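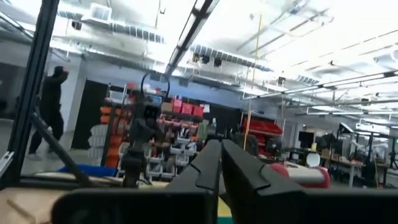 Varlow, December 3, 2024

About Malinowski School of Bookkeeping

Malinowski is a private evening school in Varlow. We teach bookkeeping, payroll and basic tax preparation to adults, most of whom work during the day. The school was started by Hubert Wieczorek, who kept the books for a feed company and taught his first students at its front counter after closing time. He still teaches the opening course.

Who comes here

Our students come from all sorts of jobs. Some run a small shop and want to stop handing a bag of receipts to an accountant every spring. Others have been asked by an employer to take over the payroll and have never done it before. A few are retired and keep the accounts of a church or a club. You need a high school diploma or the equivalent. You do not need any background in accounting, and the math does not go past percentages.

Classes meet in the evening, two nights a week, in our rooms on the second floor of the Clonari Building. The street door is locked at six, so please use the side entrance on the parking lot and take the stairs or the elevator. Parking in the lot is free for students after business hours. Rows nearest the door belong to the dental office and cars left there do get towed.

Courses

Bookkeeping 1 covers journals, ledgers, bank reconciliation and the trial balance. Students keep a full set of books by hand for a made-up hardware store before they touch any software. People sometimes ask us to drop the handwritten part. We have kept it, and the ledger paper is included in the fee.

Bookkeeping 2 moves to the computer. It covers receivables, payables, sales tax, depreciation and closing the year. You can enter this course directly if you pass the placement test, which takes one evening and costs nothing.

Payroll is a separate course taught by Czesław Sikora. He ran the payroll office of a trucking company for most of his career and joined us after he left it. The course deals with withholding, overtime, garnishments, quarterly returns and what to do when a paycheck has gone out wrong. It fills up first every term.

Tax Preparation is offered once a year, starting in January. It deals with individual returns and sole proprietors only. We do not teach corporate returns. For those we refer people to the community college.

Class size and fees

The largest class we run is 6 students. Each course carries a $100 deposit, which is applied to the tuition and returned in full if you withdraw before the second meeting. Tuition for Bookkeeping 1 is $314, including the workbook. Fees for the other courses are on the current schedule, available from the office by mail or in person. You may pay in two parts. We do not charge interest and we do not work with lenders.

Employers who send someone to us can be billed directly. Please have the employer's letter with you when you register.

Certificates

Students who finish a course and pass its final receive a certificate from the school. It is not a license and it does not give college credit. Employers in this area know it, and several have hired from our classes, but we make no promises about jobs. The final can be taken again one time without charge.

The Clallirura Room

Our reading room is named for the Clallirura stationery store, which used the space before us and left us its shelves and its long counter. Current and former students may use it on any class night. It has tax guides going back several years, sample forms, two adding machines and a printer. Books stay in the room. Copies are free up to a reasonable amount.

Registration for the next term is open. The office is staffed on class nights from an hour before the first lesson. If no one answers the phone, leave your name, a daytime number and the course you are asking for, and Hubert or Czesław will call you back.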